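Gretex is bidding for the festival, and I'm all for it
Aug 4, 2020

So the news is out: Gretex has put its name down to host the next regional arts festival, and I've been grinning about it since breakfast. The bid went in last week, and we're one of 5 places in the running, up against Skunosum (of course) and Bedoya, plus two more that haven't gone public yet.

I know what people will say. Skunosum has the concert hall, the big gallery and the trams. Bedoya has the seafront, and it did a lovely job with its lantern weekend a couple of winters back. We've got a corn exchange with a leaky roof and a bus that stops running at half past seven. But have you been to anything here lately? The spring open studios had 43 artists taking part, in garages and front rooms and one very cold chapel, and I came home with two prints I couldn't afford and a jug that doesn't pour.
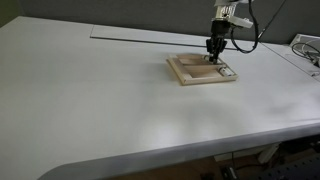
The white worktop, with its rounded front edge.

The plan itself is on the council website and it's a decent read once you're past the first few pages (skip the foreword, trust me). It's built around small venues, with 141 events spread over nine days and most of them free. There'd be a poetry trail along the canal, a brass band night in the old bus depot and a children's theatre tent on the rec. My favourite bit is the proposal to open up the Wotetti building, which has been shut since I was at school, and turn the ground floor into rehearsal rooms that would stay open after the festival packs up. Local groups have been asking for somewhere like that for years! My own choir practises in a scout hut where you can hear the badminton through the wall.

Money is the awkward part, as ever. The bid asks for £394,000, with the council topping that up from its culture budget, and I've already had one neighbour telling me over the hedge that it should go on potholes. Fair enough, our road is a disgrace. I'd still say a town needs something to do of an evening as well as a smooth drive home, and the cafes on Market Street could really use a busy week or two after the spring they've had.

I do have a couple of grumbles. There's hardly any dance in the programme, and the late shows are no good to anybody in the villages unless the bus firm agrees to put on extra services. The plan says talks are "ongoing", a word I've learnt to be wary of. I'd also like to see the library get more than a single afternoon of storytelling.
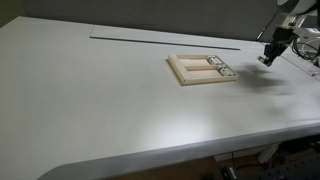 What happens next

The judges will visit all the places on the list before the end of September, and the winner gets announced in October. Until then you can leave comments on the bid online, or fill in a paper form at the library or the leisure centre front desk. It took me ten minutes, and most of that was spent going on about the buses. If you've got a hall, a shed or a big garden you'd be willing to lend for an event, there's a separate form for that, and the closing date is the last day of this month.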